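Minutes of the Set-up and Upkeep Meeting, Grumano Two-Arm Cell (Simulated)

Date: Mar 27, 2024
Place: Sakham office, small meeting room, and by call
Present: cell engineer (chair), simulation engineer, gripper technician, operator for the bedroom tasks, minutes taker
Apologies: the colleague responsible for the Kanaujia server

1. Minutes of the last meeting
The minutes were accepted with one correction. In item 4 it was written that the finger calibration is done before every session. It should be written that it is done before every session in which a gripper model has been changed. The operator asked that the same correction is made on the wiki page, where the old sentence was copied.

2. Open points
The joint limit file for the left arm is now the same as for the right arm. Closed.
The slow loading of the bedroom is not solved. The simulation engineer measured it again after the textures were moved to the local disk and there was a small improvement, but the operator still has to wait before each reset. Stays open.
The list of names for objects has been cleaned. The list had 206 entries and many of them were double, with a small difference in spelling. The meeting thanked the operator for this work, which was long and not very interesting. Closed.

3. Set-up of the cell in the Flosby bedroom
The simulation engineer reported about the new set-up file. The robot is placed in the room called Flosby, with the bed in front of it. The starting position of the body was changed two times during the month, and some of the older recordings were made with the earlier position. It was agreed that recordings with different starting positions must not be kept in one folder.

The meeting then looked at the views on the screen. The room appears strongly tilted in both of the wider views. The gripper technician asked if the orientation value is written in the log together with the joint values. It is not. The simulation engineer will add it, and also the name of the set-up file, so that it is possible to find later which file was loaded.

There was a discussion about how much of the robot's own body should be inside the view. The operator finds that the grey body part at the bottom takes much place, and that it is difficult to judge the distance to the bed near its edge. The chair prefers to keep it for now, for the reason that the body position is easy to check against it. No change was decided. The operator will write down the cases where it disturbed the work, and we will speak about it again.

The gripper technician explained the check of the open position. Both fingers must reach the end of their travel before the arm begins to approach, and the value must be read from the log and not only judged from the view. In the last round of tests there were 1,935 approaches. In 14 of them the log shows that one finger was still moving when the approach began. All of these were with the right gripper.
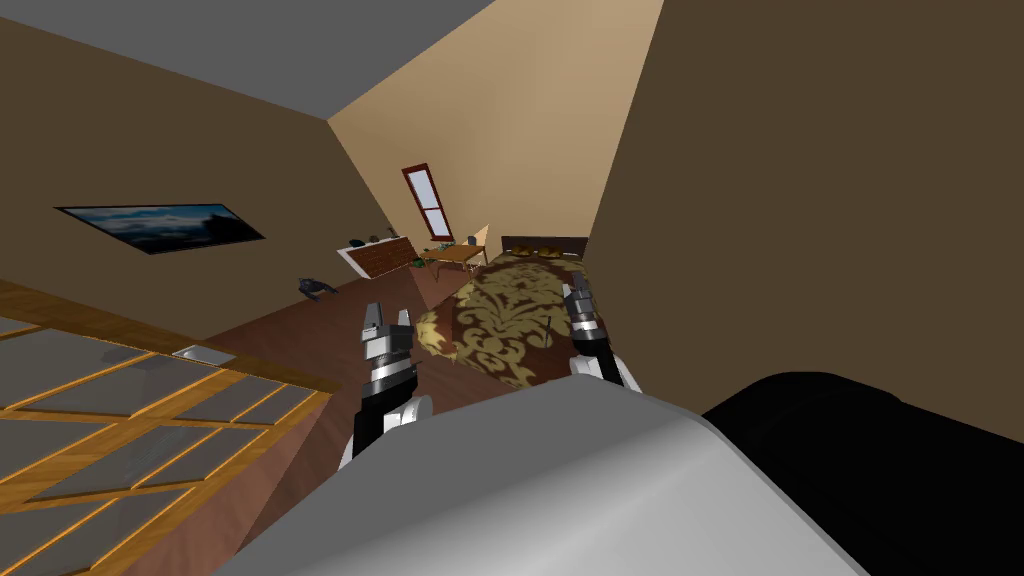
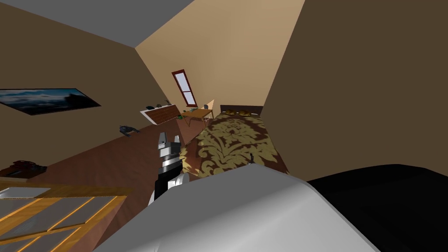
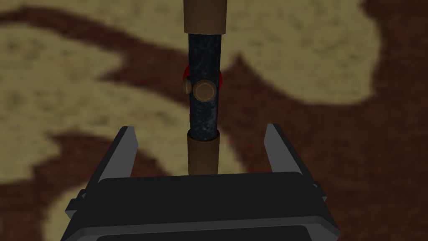 Grumano in the Flosby bedroom: both grippers with the bed beyond (first), one gripper with open fingers (second), close view of open fingers with a cylindrical object between them (third).

4. Right gripper, late opening
The gripper technician has compared the controller values of the two grippers. The damping of the right fingers is higher than that of the left. It seems that the value remained from an older model of the hand and was not replaced when the new hand was imported. With a lower damping the fingers open in time, but then they vibrate a little when they reach the end. The vibration is small and goes away, however the operator would prefer not to have it when the object is narrow and stands upright.

It was proposed to copy the left values to the right side and to repeat the complete test. The simulation engineer reminded that the contact settings of the finger pads were also edited by hand on the right side, and that these must be compared first. If we copy everything together, we will not know which value was the cause.

Decided: first the damping only, then a test, then the contact settings, then a second test. The approach routine shall also wait for the signal "fingers open" from both fingers. Until now it waited a fixed time, and this should be removed from the script also in the case that the damping solves the problem.

5. Position of the object before gripping
In the close view the fingers are spread wide and neither of them touches the object. The cylinder stands in line with the centre of the gripper. The chair asked that this view is used as the reference for the alignment check, and the others agreed.

The operator mentioned the round button and the small knob at the side of the cylinder. When the grip is made too high, it is not clear how the contact shape of these parts behaves. The simulation engineer thinks that the contact shape is only a simple cylinder and that the button does not exist for the physics. He will look in the object file. Until this is known, the grip shall be made at the lower cap.

It was also asked if the pattern of the rug makes trouble for the edge detection in the close view. No test was made for this. The simulation engineer can change the rug to a plain colour for comparison, but it is not urgent and nothing was decided.

6. Regular upkeep
The weekly check list was read through. The following changes were agreed.
Compare the joint zero values with the saved file after every update of the simulator, also when the update is small.
Open and close both grippers with no object before the first recording.
Save one body view and one gripper view at the start of each session, in the session folder.
Delete the temporary scene files from the Kanaujia server at the end of the week. The disk was full in November and we lost one evening of recordings.

The last line was discussed a little longer. The operator does not have the rights to delete on the server. The chair will ask for them.

7. Actions
Simulation engineer: add orientation and set-up file name to the log; check the contact shape of the cylinder; compare the pad settings left and right.
Gripper technician: change the damping on the right gripper, repeat the test, report both values.
Operator: correct the wiki page; separate the recordings by starting position; note the cases where the body part hides the work.
Chair: delete rights on the server.

8. Other matters
The operator asked if the recordings with the late finger should be thrown away. They are to be kept, but marked, and moved to their own folder.

Next meeting when the second gripper test is finished. The chair will send the invitation.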